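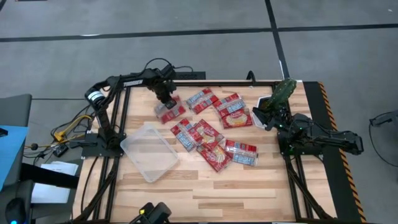 Why do snacks come in crinkly bags?

Crackers look tough, but they are easy to spoil. Leave one on a plate overnight and by morning it may be soft and a bit chewy. It hasn't gone bad. It has soaked up water from the air.

There is always some water in the air, even on a dry day. You can't see it because it is a gas called water vapour. A cracker is baked until there is hardly any water left inside, and that dryness is what makes it snap when you bite it. Once it is out in the open, water vapour starts creeping back in.

A snack bag has one main job: to keep that vapour out.

What is the bag made of?

Many snack bags are made of thin layers of plastic stuck together. Each layer does something different. One holds the coloured ink. Another slows down water and air. The inside layer melts a little when it is heated, so the ends of the bag can be pressed shut. That flat strip you pull apart at the top is called a seal.

Some bags also have a very thin coating of metal, usually aluminium, on the inside. It makes them look like a mirror when you open them, and it keeps out light as well as air. Light can make the oils in food taste stale.

Other bags have a clear window. A window lets shoppers see the food before they buy it, but it lets light in too. The people who design the bag have to choose.

Why does it crinkle?

Plastic film is stiff for something so thin. When you squeeze it, it doesn't fold gently like a sock. It bends for a moment and then pops into a new shape. Each pop makes a tiny click, and lots of clicks together make the crinkling sound. The little creases also catch the light, each at its own angle, so a wrinkled bag looks shiny in patches.

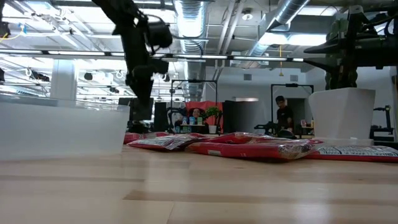 Red snack bags lying flat on a table, with a white plastic bin to the left.

Try it yourself: the soft cracker test

You will need 6 plain crackers, a plate, a container with a tight lid and a clothes peg.

1. Put two crackers on the plate and leave them out.
2. Put two in the container and close the lid.
3. Leave the last two in their bag. Fold the top over twice and peg it.
4. Wait until the next day, then snap one cracker from each place and listen.

Write down which snap was the loudest. Try the test again on a rainy day — the crackers on the plate may go soft faster when the air is damp.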